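Subject: Re: [painted-rooms] pale tabletop for a work room – crazy or not?
List: painted-rooms, the home painting and refinishing list

On the list in December, someone in Dendberg wrote:

> Hello all. I've been reading for a while but this is my first post, so
> please be gentle. We have an old work table that came with the house.
> It's solid and I like the size of it, but somebody before us stained it
> a very dark brown and then put what looks like floor varnish over that.
> I sew and wrap and sort things on it, and I can't find a dark thread or
> a dropped pin to save my life. I want to paint the top something very
> pale. My family thinks I've lost my mind and that it will look filthy
> inside a month.
>
> My questions:
>
> - Is a pale top a bad idea on something that gets used every day?
> - White, or something a little off white?
> - Do I have to strip it to bare wood or can I sand and prime?
> - Shiny or flat?
> - How long before I can put heavy things on it?
>
> I have a small budget and one spare room to do this in. The room has a
> window on one side and not much air moving through it in winter.

Oh, please do it! I read your message standing up in the kitchen with my coat still on, and I've been wanting to answer properly ever since, because I did nearly the same thing to my own work table and I'm still a bit silly about it. I go in there in the morning to get one envelope and end up standing around admiring a flat surface.

Mine was orange pine, the kind with a thick yellowed finish, and I had the same trouble with it as you do with yours, only in reverse. Anything tan or gold vanished. Brass paper fasteners, pattern tissue, masking tape, gone. I'd be patting the table with both hands like somebody looking for their glasses. So I don't think your reason is a strange one at all. A work surface ought to let you see your work.

I'll go through your questions, but not in your order, sorry.

White or off white. I started out sure that I wanted plain white. I bought a sample pot, painted the back of a shelf board with it and laid the board on the table for a few days. By lunchtime it was glaring at me. Fine for a door, hard on the eyes when you're leaning over it for 3 hours. Then I tried a cream and everything I put on it looked slightly dirty, including clean paper. What I ended up with is Brirnska 329, a gray that is so close to white you'd call it white if you saw it alone. Next to printer paper you can tell. The person at Merrick (the paint store in Divville, by the old bus depot, go in the side door if you've got anything to carry) put four grays on the counter for me and this was the one that didn't go blue or purple when I carried it over to the window. Take your samples to the window! Take them into the darkest corner too. I'd have come home with a lilac table if I'd picked under the store lights.

And then live with the board for a bit before you commit. I moved mine from table to floor to windowsill and back. I put a gray sock on it, a spool of black thread, a spool of white thread, a receipt. The white thread is the one that worries people, and I could still see it fine on the gray, which I couldn't on the white.
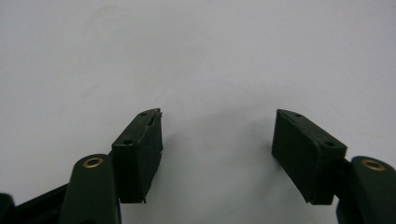 Pale gray-white, a touch brighter toward the upper right, a little grayer to the left.

A word about that shading, as you'll run into it yourself. A very pale plain color will pick up whatever the light is doing, and on a large flat piece you see little shifts from one side to the other that you would never notice on wood grain. There's a faint darker smudgy patch in the upper left of my picture and I know a few of you will want me to sand it and go again. I'm not going to. But if you are the sort of person who loses sleep over that kind of thing, try the color on a big board, bigger than you think you need, and look at it from the chair you'll be sitting in.

Strip or sand. I didn't strip. I had a bottle of stripper in my hand at the store and put it back, partly on account of the smell and partly because I had the same setup as you, one room with one window and winter outside. What I did was wash the top with warm water and dish soap, twice, and rinse it, also twice, and leave it overnight. Please don't skip the washing. Old tables are waxy in places you can't see, mostly along the front edge where arms have been resting, and paint just crawls away from wax. After that I sanded until the shine was gone everywhere. You're not trying to get to bare wood. You're trying to get it dull all over, and the best way to check is to get your head down level with the top and look across it toward the window. Shiny spots jump right out. I found a whole strip along the back I'd missed completely.

Your dark stain is a different matter from my orange finish, so I'd put your effort (and your money) into the primer. Get a stain-blocking one. Dark brown can bleed up through pale paint and come out as pinkish blotches, and it'll wait until the second coat to do it, just when you're feeling pleased with yourself. I'd prime, let it dry as long as the can says and then a bit longer, look for blotches, and prime again if you see any. My own pine had two knots that kept coming through like tea stains. I dabbed those with extra primer using an old artist's brush and they haven't been back.

How many coats. I did 3 of the gray over the primer, thin ones, with a small foam roller. The first coat looked terrible. I mean it looked like a chalkboard somebody had wiped with a wet rag. If yours looks like that, keep going! The second was better and the third went on like cream – I could have done that part all day. Roll the whole length of the table in one go if your arm will reach, don't stop in the middle for the phone, and don't go back over a bit that's started to set. I did go back over a bit that had started to set. You get a texture like orange peel and you have to wait and sand it off.

Between coats, a very light rub with fine paper and then wipe off all the dust with a barely damp cloth. Check your sleeves, too. I wore a fuzzy sweater on the first day and spent the evening picking blue fluff out of primer with tweezers.

Shiny or flat. I would go in between and lean toward flat. High gloss on a table by a window throws light straight up in your face. Dead flat looks gorgeous (truly, like an eggshell) but it holds on to pencil marks. I went with a matte topcoat made for tables, two coats of it, water based so it wouldn't turn yellow over the gray. Stir it, don't shake it. And read the label for the word "non-yellowing" or something close to it, because the first one I picked up at Merrick had a line in tiny print saying it would add a warm tone. Warm tone is the last thing you want after all that trouble over grays.

Will it look filthy in a month? Here I have to be fair to your family. You do see everything on it. You see the coffee ring and the pencil crumbs and the glue. But then you wipe it, and it's clean, and you know it's clean. My old orange top had crud on it that I'd been working on top of for years without knowing. I keep a damp rag in a jar lid on the windowsill and give the table a once-over when I finish up, and that is the entire routine. Ballpoint is the one thing that has given me real grief. A little baking soda on the rag took most of it away, but go easy, you can rub a shiny patch into a matte finish and then you've traded one mark for another.

Heavy things. Wait longer than you want to. The top felt dry to me the next day and I put nothing on it but paper for the first week. After that I let myself put light stuff on it, but I held off on the sewing machine until the third week, and I put a piece of felt under it even then. Paint can feel dry and still be soft enough underneath to take the print of whatever you leave standing on it. There's a set of four little circles on the shelf in my hallway to prove it.

Money, as you mentioned a small budget. I spent $85 on the whole thing, counting primer, the gray, the topcoat, sandpaper, rollers and the sample pots I didn't end up using. The topcoat was the biggest piece of that. I had the brushes already. There's a good bit of gray left over, and I've been wandering around the house looking for something else to put it on. The inside of a closet is next, I think. Possibly a step stool.

For air in the room, I opened the window a few inches and left the door to the hall open while I painted, then shut the window once I'd finished so the room wouldn't get too cold for the paint to cure properly. Check the temperature on your can before you start. If your spare room goes cold overnight you may want to start in the morning and give each coat the warm part of the day.

Two things I'd love to hear from others on. Has anyone used a hard wax over pale paint instead of a clear coat, and did it stay pale? And for the edges, does anybody round them over before painting? Mine are square and I can already see where they'll wear through first, right where I lean.

Do write back and say which color you choose, and tell us what the old varnish did when you put sandpaper to it. If it gums up and clogs the paper, stop and ask again before you go through a whole pack. I've got some notes on that from a dresser I did, and I can dig them out.

Happy painting from Divville,
a very happy table owner

--
painted-rooms mailing list
Please trim your quotes when you reply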